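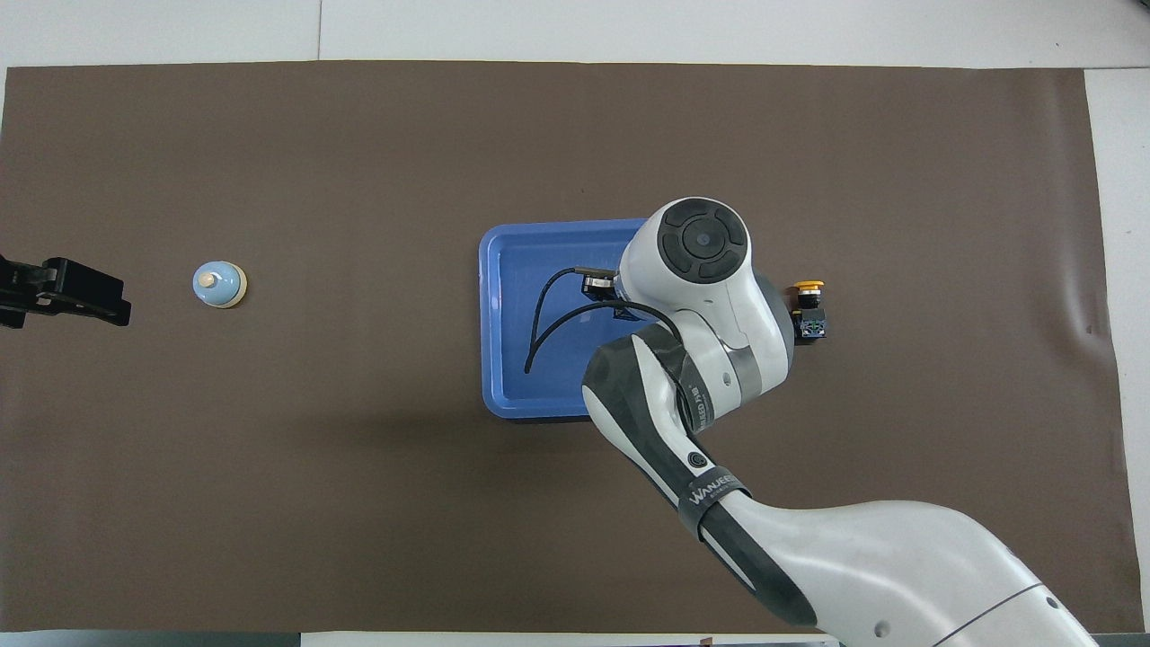
Inicio | Taller | Mesa | Archivo | Contacto

Protector de mesa: medidas, corte y mantenimiento

Lunes, 12 de enero de 2026

En noviembre cambié la superficie de trabajo del cuarto pequeño. La mesa es blanca, de paneles, con juntas a la vista, y el blanco tiene dos inconvenientes conocidos: refleja la lámpara y se marca con cualquier cosa que se arrastre. Lijar y volver a pintar quedaba descartado por el olor y por los días de secado. La alternativa era un tapete grande, marrón, de superficie lisa con aspecto de cuero, que cubriera casi todo el tablero y dejara libres los bordes.

Comparé dos modelos, uno de Pokari y otro de Mamo. El de Pokari es más grueso y amortigua mejor, pero llega enrollado muy prieto y la curva tarda en irse. El de Mamo viene doblado en un tubo más ancho, pesa menos y se corta con cúter sin desgarrar el canto. Me quedé con el segundo. El precio era parecido y no influyó.

Medidas

Conviene medir el tablero en tres puntos a lo ancho y en tres a lo largo. Las mesas de paneles no siempre están a escuadra, y el tapete, que tampoco lo está del todo, exagera la desviación. En mi caso el lateral derecho queda ligeramente inclinado respecto al borde del tablero. Se nota si uno lo busca. Lo dejé así porque recortarlo habría supuesto perder el remate.

Arriba hay una banda blanca sin cubrir y a la derecha otra franja a lo largo. La de arriba sirve para apoyar lo que no debe tocar el tapete: tazas, botes con disolvente, el soldador en su soporte. La de la derecha la uso para papeles. Un tapete de tablero completo parece mejor idea en la tienda que en casa, porque el borde se engancha con la manga y acaba levantándose.

Colocación

1. Limpiar el tablero con alcohol y dejarlo secar del todo. Cualquier grano de arena que quede debajo se convierte en un bulto.
2. Desenrollar el tapete boca abajo en el suelo, con libros en las esquinas. El mío necesitó 2 noches. La calefacción ayuda, el secador de pelo no: ablanda una zona y deja ondas.
3. Presentarlo sobre la mesa sin fijarlo y trabajar así una tarde.
4. Fijarlo, si hace falta, con cinta de doble cara fina en las dos esquinas traseras. Las delanteras se dejan sueltas para poder levantarlo y limpiar.

Probé antes con puntos de silicona y no los recomiendo. Con el peso de los codos el tapete se desplazaba, y los puntos dejaban un cerco en el blanco que costó bastante quitar.

Bandejas

Sobre una superficie lisa las piezas pequeñas ruedan. Tornillos, arandelas, cuentas, da igual. Por eso lo que antes dejaba suelto ahora va en una bandeja de plástico azul, rectangular, con las esquinas redondeadas y el borde levantado. El azul contrasta con el marrón y con casi cualquier metal, de modo que un tornillo oscuro se localiza sin encender la lámpara de brazo. Una bandeja negra me hizo perder más tiempo del que ahorraba.

El borde levantado importa más que la profundidad. Una bandeja honda obliga a meter los dedos en vertical y se termina volcando para sacar lo del fondo. Con un reborde bajo basta para frenar lo que rueda, y la pieza se coge de lado.

La regla que sigo es sencilla: una bandeja por trabajo abierto. Al terminar se vacía en las cajas de Gestier, las de cajones pequeños, y vuelve al tapete vacía. Cuando incumplo la regla aparecen mezclas que luego hay que separar a mano.

Limpieza

Paño de microfibra apenas húmedo y jabón neutro. Nada de alcohol sobre el tapete: en un recorte de prueba quitó el brillo en 10 segundos y no se recuperó. El limpiador Mirkau para piel sintética funciona, pero deja una película resbaladiza durante un rato y la bandeja patina. Lo aplico por la noche, si lo aplico.

Una vez por semana levanto la mitad delantera y paso el cepillo por debajo. En las juntas del tablero se acumula polvo y, si se deja, termina formando una línea que se transparenta al tacto en el tapete. Para la junta vertical de la parte de atrás va mejor un palillo de bambú que la aspiradora.

Pendiente

Falta resolver la esquina superior izquierda, donde asoma una tira blanca muy estrecha que no vale para nada. Puedo correr el tapete hacia ese lado y ganar espacio en la franja de los papeles, pero entonces habría que despegar la cinta. También quiero probar una segunda bandeja del mismo azul y menor tamaño para puntas y brocas finas.

Compartido 401 veces | 2 comentarios

Entrada anterior | Entrada siguiente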